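Clivville Household Goods Store
Progress report, second period
Prepared by Hậu Tôn, store coordinator
08/02/2019

Work done since the last report

The first report covered the lease on the Rerden Street unit, the shelving and the move out of the church basement. This one covers the packing and sorting work that the grant was mainly meant to pay for.

We changed over to a standard carton in January. Before that we took whatever boxes people gave us, and a lot of time went into finding ones that would stack. The new cartons are plain brown cardboard and come flat in bundles. We bought 300 of them with the supplies money. The price per carton was a little under what we put in the application, and the difference went to tape and labels.

Each household that is referred to us now gets its goods in a set of six boxes. Two are for the kitchen, one is bedding, one is towels and bathroom items, one is cleaning supplies, and the last is made up to suit the family. That last box takes the longest. The referral form asks what is needed but the answers are often one word, and we end up calling the agency back. We have rewritten that part of the form and Te Moana, the agency that sends us the most families, started using the new version in January. The calls have dropped off.

Packing is done at the long table by the loading door. Boxes are taped at the bottom, filled, checked against the list and then left open until a second person has looked through them. Once they are closed they get a label on the top and on one short side. We used to label the top only, which meant unstacking a pile to find anything.
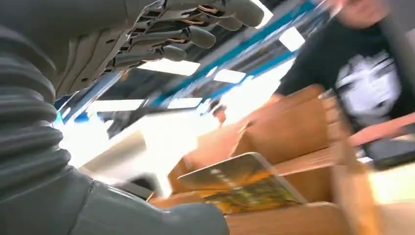
The stacking area has also been moved. It was against the back wall, next to the water heater, and the bottom row of cartons picked up damp during the heavy rain. We lost some bedding that way. Everything packed now goes on pallets along the inside wall, no more than four high, with a gap behind so that air can get through. The landlord has looked at the back wall and says the leak is coming from the gutter. It has not been fixed yet.

Households served

We sent out full sets to 30 households in this period. The target in the agreement was 30, so we are on track. A further 14 households received part sets, mostly bedding and kitchen boxes, where the family already had some of what they needed. Part sets were not in the original plan. We would like to go on offering them and would ask that they be reported on their own line from now on.

Stock

Kitchen items are in good supply, except for large cooking pots. Towels are fine. We are short of twin sheets and pillows and have been buying pillows new. Donated lamps continue to come in without plugs or with damaged cords, and we have stopped accepting them unless they can be tested at the door.

The stock list is now kept in Mono instead of the paper binder. Entering the old pages took longer than planned, and the bathroom section still has gaps. We expect to have it finished before the next report.

Spending

Cartons, tape and labels are within budget. Rent is as agreed. Van costs are over, due to a brake repair in January that we could not put off. We have covered it from our own funds for now and are asking to move the unspent training money to the van line. A separate request form is attached with the invoice.

Problems and changes

The loading door sticks in cold weather and takes two people to lift. We have a quote for a new track and are waiting on a second one.

Pickup times were a bigger problem than we expected. Families were arriving while boxes were still being packed, and the aisle by the table got blocked. Pickups are now afternoons only, and packing stops at noon on those days.

Next period

Finish the stock list. Get the gutter and the loading door settled with the landlord. Buy shelving for the small items that are still on the floor. Start the second carton order early, as the supplier needs two weeks' notice and we ran low before the last delivery came.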